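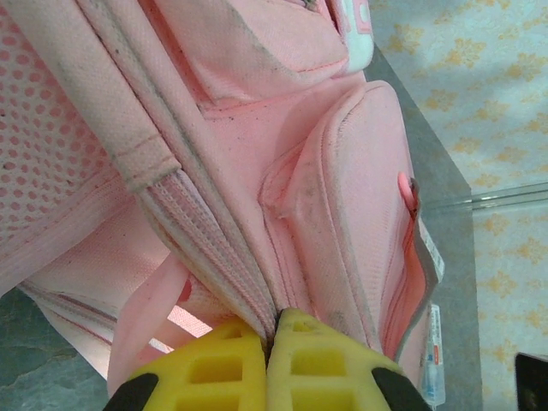
Ilham Osman asked over lunch whether the draw deck in Tralberg really needs 80 cards, and I have been chewing on it all afternoon. Great question!

Home | Notebook | Builds | Card lists | Contact

April, late afternoon
by the Josteck bench

So we cut it. The new deck is 42 cards, and I love it already. Ran 3000 automated matches on the build server with the old starter hand, then the same again with the smaller deck. The long stall in the middle (both players sitting on mana, passing, passing) is almost gone. Matches end while people still have something fun in hand, and the comeback cards finally come back!

Stuff to fix before the next build:
- Hapeta faction is too strong now. Her river card shows up every match and it draws 2. Try drawing one, or raise the cost.
- Shuffle animation still assumes the old deck size, so it keeps going after the pile is done. Looks silly, kind of charming, fix anyway.
- Evness cards need their text shortened. On a phone the last line slides under the attack number.
- Save files from the old build load with the full deck. Convert them on load, don't wipe them.

Played four rounds by hand after the sim, two as Evness. The bot still throws its best card on turn one, same as ever. Want to let it hold one back and see if it feels smarter.

Seed list is in the usual folder, named after the build.

Comments

mossgrid: Did you keep the mulligan? With the smaller deck I'd drop it.

tallow: Please don't nerf the river card to nothing, I just learned to play it!

mossgrid: Raise the cost, then. Leave the draw alone.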